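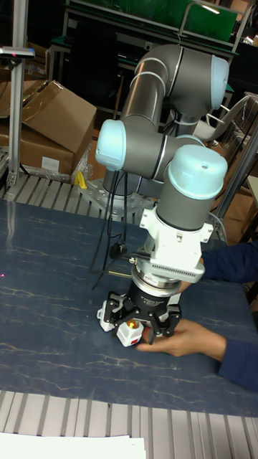 How does the group decide that a grasp counts as a success in the trials? A grasp is scored as a success when the object is lifted clear of the table, held for eight seconds and set down inside the marked area, with both scorers in agreement.

MINUTES, MANIPULATION METHODS WORKING GROUP
Curnum Laboratory, meeting room 2, 4/26/23

Present: Orvokki Pitkänen (chair), Estrella Carrillo, Macario Mendoza, Tihomir Vukčević (minutes)
Regrets: Ezequiel Mendoza

1. Minutes of the previous meeting
Accepted with one correction. The Lakatos object set is to be described as "on loan", not "purchased".

2. Hand-guided placement study
E. Carrillo presented the results to date. The method compares two ways of starting a three-finger grasp on small objects: from a pose computed by the planner, and from a pose corrected by hand before the fingers close. Each object was tried 50 times under each condition. The hand-corrected starts gave the higher success rate on 11 of the objects. On the remaining objects the two conditions could not be separated.

M. Mendoza asked whether the person making the correction knew which trials would be scored. E. Carrillo confirmed that they did. The chair considered this a weakness in the method and asked that it be stated plainly in the report.

T. Vukčević noted that small cubes with rounded tops were the hardest items to score, as the fingers hide much of the object at table level. A second viewing angle was discussed. Members agreed to try one on the cube trials only.

Moved by M. Mendoza, seconded by T. Vukčević, that the scored trials be repeated with the operator blind to condition. Carried.

3. Scoring sheet
The present sheet follows a labelling scheme dating from 1987 and has no category for partial slips. The chair will circulate a revised draft. Existing sheets will not be rescored until the draft is approved.

4. Analysis software
The Jonico scripts drop any trial with a missing end time. Roughly three per cent of trials are affected. E. Mendoza is to report in writing.

5. Brarkance visit
Postponed to August at the visitors' request.

6. Other business
None. The meeting adjourned at 3:40 p.m.

Comments (3)

E. Mendoza
Item 4: the missing end times come from the logger, so the scripts are dropping them correctly. Note to follow.

O. Pitkänen
Thank you. Please copy Estrella on it.

M. Carver
Could the draft sheet be posted here as well as emailed? Our section is not on the list.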